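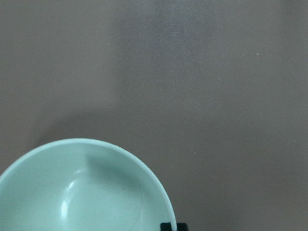 Shared Kitchen and Tableware Inspection — Urkthorpe building, ground floor
Period: February
Inspector: Kolbrún Þrastardóttir

Scope covers open shelving, tableware in daily use, the prep table and the sink area. Bowls are checked one at a time on the table, right side up, then turned over. Interior glaze is the main concern this period. The pale green bowl is entered under item 4 for a fine dark line down the inner wall and a small dark speck near the upper end of it. The line may be a crack or a stray hair and is treated as a crack until shown otherwise.

1. Shelving secure, no movement under hand pressure
Pass. Bracket screws on the left upright retightened.

2. Plates, rims and faces
Pass with removals. 3 dinner plates withdrawn for rim chips. Replacements requested from Drustirico, plain white, same diameter.

3. Mugs, handles and bases
Pass. Staining in several mugs is cosmetic. No action.

4. Bowls, interior and rim
Hold. Pale green bowl, shiny finish, dark line on inner wall. Wipe with a damp white cloth. If the line lifts, wash and return to shelf. If it stays, run a fingernail across it and fill the bowl with warm water for 12 minutes on a paper towel. Any catch under the nail or any damp on the towel — discard. Do not use for food or microwave heating while on hold.

5. Glassware
Pass. Keep stacking to two high.

6. Prep table surface
Pass. Wipe down before tableware is set out.

7. Sink, drain and rack
Fail. Rack feet have lost their rubber caps and the rack slides. Vitidard rack from the Barajas stockroom to be fitted by Tuesday.

8. Dishwasher
Pass. Filter cleaned. Salt level low, topped up. Lower spray arm turns freely.

9. Labels and hold bin
Fail. Hold bin had no label and contained two clean saucers with no fault noted. Saucers returned to shelf. Label the bin on two sides and write the item number on tape for anything placed in it.

Comments
Total pieces on the register before removals: 236. Hairline faults are easy to miss under the ceiling light alone — tilt the piece toward the window and look along the wall. Repeat items 4, 7 and 9 at the next visit. Remaining items stay on the normal schedule.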